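**December, bench notebook, Bornstead shop. Kept by Zaid Sabbagh, annotated by whoever gets to it first.**

Second month with the arm on motor driver boards. Management's slide said it would "free up skilled hands." My skilled hands spent the morning changing trays. The arm likes a board flat on white paper with nothing else near it, a courtesy I asked for in my first year here and never got.

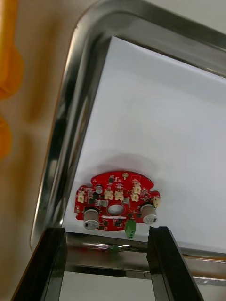
## What's still ours

Harnesses. Sotlow sent a sample program for them, and Volkan ran it twice before going to lunch early. Twisted pairs go where they please. Canan has routed these for years and does it while talking about her tomatoes; she's now down as "process expert," same pay, and has to write out what her fingers do. She's on page six and hasn't reached the second branch.
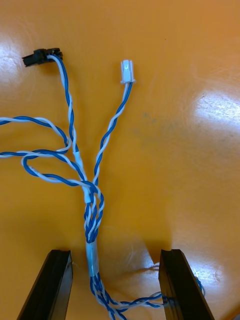 *Photo: bench archive, Bornstead*

Selim wants to know if a jig would help. Canan says a jig would help Selim.

## Wiring at the driver board

Red and black already have their crimps on. The screw terminal next to the MOTOR marking is the sticking point: the arm can present a lead, but the torque is still done by a person with a screwdriver. Hatice has that job in the mornings and says it's like feeding a very slow child. Her wrists do hurt less, and she asked me to write that down too, so it's down.

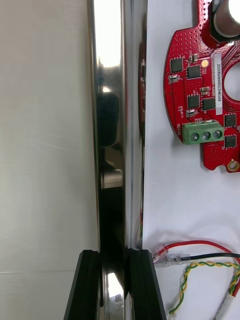

Driver board, green three-way terminal, leads at lower right.

Cycle time is 78 seconds with her, longer with me. I've asked for the log to stop printing names.

## Bin picking

Target from upstairs is 500 boards a shift. Best shift so far is 498, and Volkan would like it known that he offered to do the last two by hand and was told it would spoil the data.

Overlapping boards are the usual stop. When it stops, the light goes on and one of us walks over and nudges. The job title for this is "cell supervisor." I used to solder.
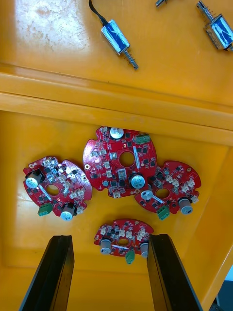 Red boards in the lower bin, solenoids on the shelf behind.

To do:

- Ask Sotlow about the grip on overlapped boards (third time)
- Order 300 more sheets of tray paper
- Put Hatice and Canan on the afternoon rota for the arm, they asked
- Move the stop light so it can be seen from the coffee machine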